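Funeral Service Assistant, Part-Time
Gustavier Memorial Home, Drolport

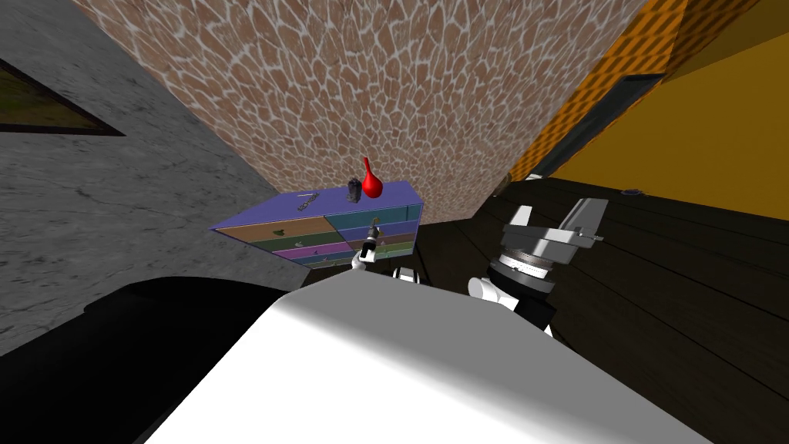

Gustavier Memorial Home invites applications for the position of Funeral Service Assistant at its Drolport chapel. The position reports to the licensed funeral director on duty and is scheduled for 22 hours per week, including alternate weekends and one evening of visitation.

Duties of the position

The assistant greets families and visitors, prepares the chapel for visitations and services, and receives floral deliveries. The assistant also drives the lead car in processions to Nam Cemetery and Erkex Memorial Gardens and helps at the graveside as directed. Office work includes proofreading obituaries against the family's written statement, placing notices with newspapers, and filing death certificate requests with the county.

The assistant does not take part in embalming. Transfers from hospitals and private homes are made in pairs, and the successful applicant will be placed on the transfer rotation after training.

Requirements

Applicants must hold a high school diploma or equivalent and a valid driver's license with a clean record for the past 3 years. The position involves lifting, long periods of standing, and outdoor work in all seasons. Clear written English is required – obituary notices are often prepared on the day they are due. Previous funeral home experience is welcome but not required. Dark business dress is worn at all services; a clothing allowance is paid after the first month.

How to apply

Send a letter of interest, a resume, and the names of two references to Gustavier Memorial Home, P.O. Box 1334, Drolport. Please write reference number 2948 on the envelope. Applications must be received by Tuesday, October 25, 2022. Interviews will be held at the chapel, and finalists will be asked to consent to a background check and a driving record review.

Gustavier Memorial Home is an equal opportunity employer.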